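Standing meeting

A standing meeting, also called a stand-up, is a short gathering at which those present remain on their feet. It is used in offices, warehouses, hospitals and schools to share news of current work and to raise problems that need attention the same day. The term should not be confused with a meeting held at a fixed and recurring time, which in some countries is also described as standing.

Format

Most standing meetings last no more than 16 minutes and take place at the start of a shift. Each person speaks in turn, usually on work completed, work planned and any obstacle. Matters that concern only a few of those present are taken up separately afterwards. Written minutes are uncommon, although a list of actions may be kept on a wall board.

Group size affects the length of the meeting. At the Irnero printing works, where 30 staff once attended a single session, the meeting was later divided by department. 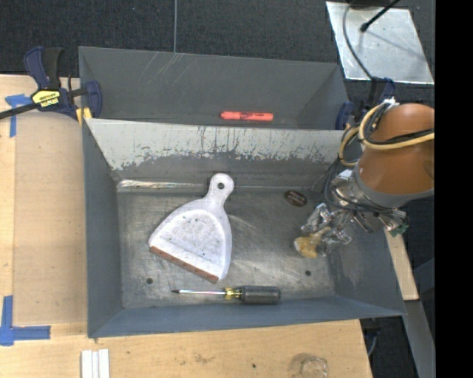 Two grey metal bins, with a coral-red marker in the rear one.

Use in industry

Manufacturing firms often hold the meeting beside the work area. Jellby, a maker of kitchen fittings, introduced a daily session at its Pullora plant in April, beginning at 7.45 a.m. for the early shift. Supervisors attend a second meeting later in the morning, at which unresolved matters are passed to the departments concerned. The arrangement was subsequently extended to the firm's Awwad depot, which employs over 88 people.

Criticism

Objections to the format concern accessibility and content. Standing may be difficult or painful for some employees, and many organisations therefore provide seats for anyone who wants them. Reports may also become routine, with speakers addressing the manager alone. Some teams have reduced the number of sessions from 5 a week to two.

See also

Agenda
Chairperson
Minutes
Shift handover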